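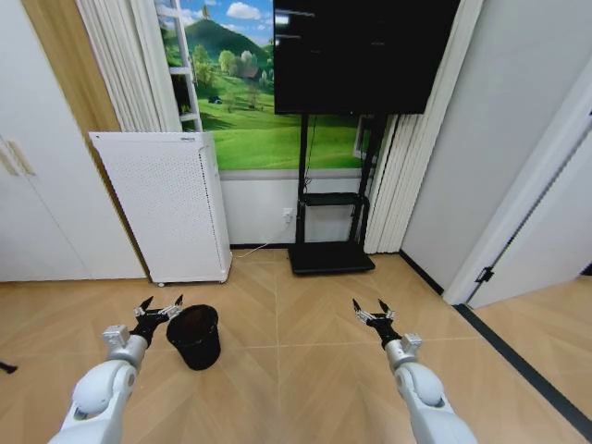

Figure 1. Floor area with the bin, light wood boards.

Vaccination Reminders and Missed Second Doses in Norkivley
Student project report, Community Health Methods
Vincze

1. Background

Norkivley has one public clinic and two pharmacies that give flu and COVID-19 shots. The clinic keeps its own appointment list, and the pharmacies report to the county once a week. In December the clinic changed how it reminds people about a second dose. Before that month it mailed a postcard. Now it sends a text message three days before the visit, using a scheduling program called Florasard.

We wanted to know if fewer people missed their second appointment after the change. The clinic gave us a list with names and addresses removed. It showed age group, the date of each visit, the type of reminder, and whether the person came.

2. Data

The list had 1,007 second-dose appointments. We removed repeat entries, visits the clinic itself had canceled, and entries with no reminder type. The largest group we took out was people who had moved their appointment by phone, because the program records the old slot as missed even when the person comes in later. That left 467 appointments to compare.

Age was recorded in three groups: under 18, 18 to 64, and 65 and up. The youngest group was small and we did not report it separately.

3. Method

We sorted the appointments by reminder type and worked out the share missed in each group. We then did the same within each of the two older age groups. All of this was done in a spreadsheet. One of us did the sorting and another repeated it from the original list, and we fixed the places where the two versions did not match.

4. Results

People who got a text missed fewer appointments than people who got a postcard. The gap was clear for adults under 65. For people 65 and up it was small, and we would not put much weight on it.

Sunday appointments were missed more often than others under both kinds of reminder. The Sistach bus line does not run that day — this may be part of it, but the list does not say how people travel.

5. Limits

The two reminder types were used at different times of year. Winter weather and the number of cases in town could have changed how many people came. We also had no pharmacy data at the level of single visits, so a person who went to a pharmacy for the second dose counts as missed at the clinic.

6. Next steps

We asked the clinic for another season of appointments and for a separate code for moved visits. The second request has been passed to the county office.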